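Where Do Donated Clothes Go? Sorting and Storage at a Campus Clothing Exchange

Student project report, Introduction to Community Research
Wutstead College

1. Background

Students at Wutstead throw out a lot of clothing, mostly at the end of the spring term when the dorms close. The clothing exchange in the basement of Petersen Hall takes in part of it and gives it away for free in October and again in the spring. Our group wanted to find out what kinds of clothes come in, what leaves, and what is left sitting on the shelves afterward.

We picked this subject after reading a waste summary from the town of Cusport, where the college sends its trash. Textiles were listed as one line in the summary with no breakdown. We could not find out from it whether the clothes were worn out or still good, so we decided to look at a smaller place where we could check each piece.

2. Questions

Our first question was which types of garment are donated most often. The second was whether the condition of a garment or its size has more to do with whether someone takes it. We had planned a third question about where the clothes were first bought, but most labels were faded or missing and we dropped it.

3. Method

We logged 228 garments over the October event. Each one got a line in a spreadsheet with type, size, color, fabric (if the label could be read) and a condition score from 1 to 4. A score of 1 meant stained or torn and a 4 meant it looked new. After the event we went through what was left and marked those lines as not taken.

To keep the scores even between group members, we first scored the same 31 garments separately and compared. We agreed on most of them. The disagreements were nearly all between 2 and 3, usually over pilling on sweaters and faded prints on T-shirts. We wrote a short rule for each of these and scored the batch again.

Every garment was laid out flat on a table before scoring. We tried scoring them on hangers the first evening and missed stains near the hem, so those pieces were done over.

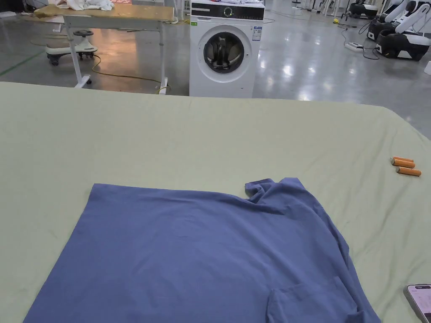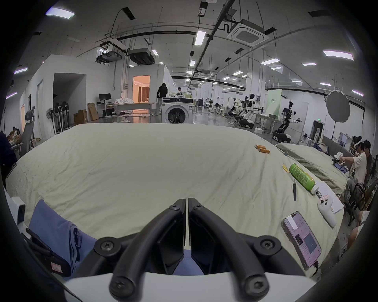 Figure 1. Blue clothing on the covered table, spread out (first photo) and folded (second photo).

Folding took longer than we expected. T-shirts were folded in half lengthwise and then in thirds so the stacks would fit the shelves, which are narrow. Jeans were folded once and stacked by waist size. Dresses and coats stayed on the rack.

4. Results

T-shirts were the largest group by far, followed by sweaters and jeans. Very few coats came in, and all of them were gone within the first hour. Formal clothes were also rare. Two of us had expected a lot of shoes, but the exchange stopped accepting shoes last year and we did not know this when we wrote our proposal.

Condition mattered less than we thought. Garments scored 3 left the tables at nearly the same rate as garments scored 4. Only the pieces scored 1 were clearly passed over. Size made a bigger difference. Medium and large went quickly, while extra small and the largest sizes stayed behind even when they were in good shape.

T-shirts with event names or dorm names printed on them were the slowest to move. Plain ones went faster in every size. This was not one of our questions, but it was easy to see once we sorted the spreadsheet by type.

5. Leftover clothes

What is not taken is kept in bins until the spring event. Pieces scored 1 are sent to Govorska, a rag dealer outside Cusport that buys mixed cotton by weight. The minimum load is 1000 pounds, so the exchange stores its bags together with those from two churches and a thrift store until there is enough for a pickup. We asked if we could visit the sorting floor but could not arrange a time before the report was due.

6. Problems and limits

We covered only one event, and the spring one may look different because students are moving out. People also brought clothes in during the event itself, and over 2 hours on the first evening we fell behind on logging, so some garments were probably taken before we got to them. Our color column turned out to be useless because we had not agreed on names for colors. The same shirt was entered as navy by one person and dark blue by another.

7. Suggestions for the exchange

Put the extra small and largest sizes on their own table near the door. Keep printed event shirts in a separate bin, possibly for the art department, which has asked for rags before. Post the no-shoes rule on the donation box as well as on the website.

The spreadsheet and the scoring rules are saved in the course folder.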